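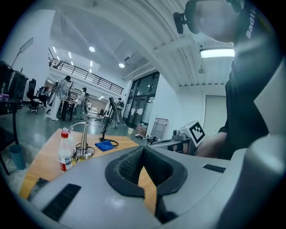 Sourdough by mail: your questions

21/08/2023
By the baker at Kerside

What is this starter, anyway?
It's the one I've been feeding in my kitchen for years, mostly on plain white flour from the Litholm mill. I dry it in thin sheets, crumble it up and mail it in a paper packet. You add flour and water at your end and it wakes up.

How long does it take to get going?
Usually four days, sometimes a week if your kitchen is chilly. Mine sulked for nine days one winter and then doubled overnight, so please don't toss it on day three!

Mine smells like nail polish. Is it dead?
Nope, just hungry. Pour off most of it, feed what's left, and do that twice a day until it smells like yogurt or beer again. If you see pink or orange streaks, though, throw it out and write to me - I'll send another packet.

Can I use tap water?
I do. If yours smells like a swimming pool, let a jug sit out overnight first.

How much do I feed it?
I keep 20 grams of starter and give it 60 of flour and 60 of water. The night before baking I make a bigger batch, because my usual loaf wants nearly 300 grams (yes, it's a big loaf). 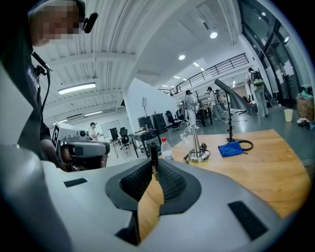
I know plenty of books say to use less and wait longer, and that works fine too. I just like a loaf that's done by supper.

Rye or white?
Either. Rye starters move faster and look like wet cement. I switched mine over for most of July and then got tired of scrubbing the jar, so it's back on white.

Do you ship outside the country?
Not right now. I tried it with Wuyts, the courier, and two packets came back to me looking like they'd been run over. Zosthorpe folks can skip the postage and pick up at the Saturday-style market by the bridge, whenever it's on - check the board outside the hardware store.

How many of these have you sent?
2,382 packets as of this update. My envelope-licking days are over, I bought a sponge.

Can I give some away?
Please do! Dry a bit for yourself first, in case the jar gets dropped.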